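Power boards and chargers: what the slots are for
An explainer for younger readers from Zedmont

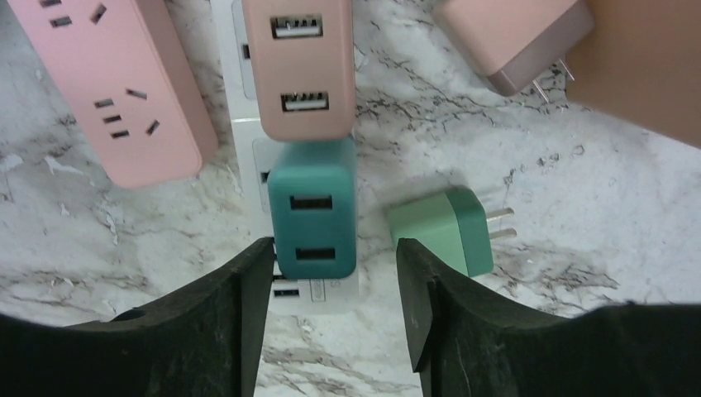

A reader wrote to us asking why a charger has to be so chunky when the cable that comes out of it is so thin. It's a good question, and the answer starts inside the wall.

The electricity in your home comes along wires hidden behind the plaster. It pushes hard enough to run a kettle or a heater. In Australia that push is 230 volts. A phone or tablet is a small thing and needs far less, often only 5 volts. Give it the full push from the wall and it would be ruined.

A charger does the changing. Inside the plastic block are tiny parts that take the strong push and turn it into a gentle one. Those parts need room, and they need space between them to be safe, so the block is fatter than the cable.

USB ports
Many chargers have one or more USB ports. The older flat, wide kind is called USB-A. If a charger has 2 ports, you can plug in two cables at once. Each might charge a little slower, as they may be sharing what the charger can give.

Power boards
A power board (some people say power strip) turns one wall socket into several. The slots are the openings where the metal pins of a plug go in. Different countries use different shapes of slot, and some boards are made to take more than one kind.

A big charger can cover the socket beside it. Some families fix this by putting the largest charger at the end of the board – that way it only hangs over the edge.

How much is too much?
We measure how fast something uses electricity in watts. A phone charger uses very few. A small heater might use 1,000 watts and a big kettle 2,000 watts or more. Every board has a limit printed on it somewhere, usually on the back. Heaters should go straight into the wall.

Staying safe
Never poke anything into a slot except a plug.
Keep drinks well away from the board.
Don't plug one power board into another.
If a charger is cracked or smells odd, leave it alone and tell an adult.

Words to know
Volt: how hard the electricity is pushed.
Watt: how fast electricity is used.
Port: the opening where a cable goes in.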